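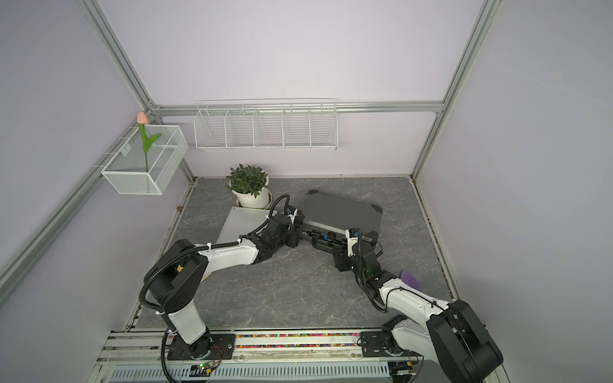

Clodagh Scanlon bought her first car, a tired 57 Chevy wagon, from a farmer outside Grirnstead who wanted it gone before the June hay came in. She paid him in cash, drove it four miles and then walked the rest of the way home.

"I was 26 and I knew how to change a tire, and that was it," she says, laughing, as she pours us both a second cup of coffee in the office behind her shop (the first one had gone cold while she hunted for photos of that wagon). "My mother wouldn't let me park it where the neighbors could see."

The wagon is still with her, and it's a lovely thing now, pale green over cream, with a bench seat she stitched herself over one very long winter. It will be on the lawn at the Skilport show this summer, along with a pickup she has been building for Brayan Nina, a customer who has become a good friend over the years.

"Brayan calls me at seven in the morning to talk about door handles," she says. "I love that! Most people want to talk about horsepower."

The pickup has taken around 12 months so far, and the paint still has to be rubbed out. Is she nervous about the judges? She thinks about it for a while, turning her mug.

"A little. Mostly I worry about the drive over, because I won't put it on a trailer. If it gets a bug on the grille, well, then it gets a bug on the grille."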